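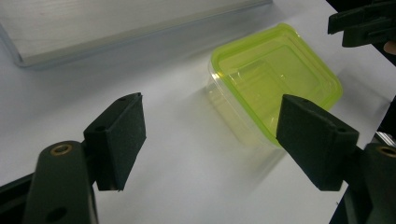

Armindo Cardoso, recording secretary
Berent Street Shared Kitchen, members' meeting, November

Called to order at 8 in the evening, 21 members signed in. Last month's minutes were accepted with one correction: the shelf by the back door was never "agreed" to be Foltik's, it was only discussed. I had written agreed. Fixed.

1. Food containers

Most of the evening went here. The proposal from Carvalho Catering is that the kitchen stop using the mixed pile of tubs and buy one kind for everybody, clear plastic with a lime-green lid, from a supplier called Wunness. One was shown on the white table.

Ms. Carvalho said clear sides mean you can see what you have without opening anything, and the green lid would mark a tub as kitchen property. The price she was given is $800 for the full order, lids included, delivery not.

Questions from the floor:

Does the lid stay on when the tub is tipped? Ms. Carvalho said the supplier says it does. I asked whether anyone in the room had tried it with soup. No one had.

Can lids be bought alone? Not known. Several people pointed out that we have never run short of tubs, only of lids, and that the cupboard is full of bottoms with nothing to go on them. I share the doubt. A new color of lid will wander off as easily as the old ones did.

Will they go through the dishwasher? The supplier's sheet says top rack. Our machine has been overloaded every Saturday since summer, and I would like to know who plans to keep 8 trays of tubs on the top rack.

Does green clash with the allergy labels? Foltik uses green tape for its nut-free batches and objected strongly. Ms. Carvalho offered to ask about another color. Foltik said it had been using green tape first. This went on for a while and is not recorded in full.

A motion to buy the full order failed. A second motion, to buy a small number of tubs and use them for a month on the cold shelf only, passed with 4 against (myself included - I don't see what a month on the cold shelf tells us about soup). Ms. Carvalho will place the order and keep the receipt. Foltik will change nothing about its tape in the meantime.

2. The old tubs

Members have until the next meeting to take home anything with their name on it. Tubs without a lid go to recycling. It was asked who decides that a lid is really missing and not just in the wrong drawer. Left open.

3. Cold shelf

The labels rule stands: name and date on everything. It stood last month too, and the month before. The chair asked that I write it down again, so I have.

4. Other business

The back door sticks. The landlord has been told and says he will look at it. He said the same in the spring.

A request for longer evening hours was put off, as the member who asked for them had left by then.

Closed at 9:40. The next meeting will start with item 2. Please bring your lids.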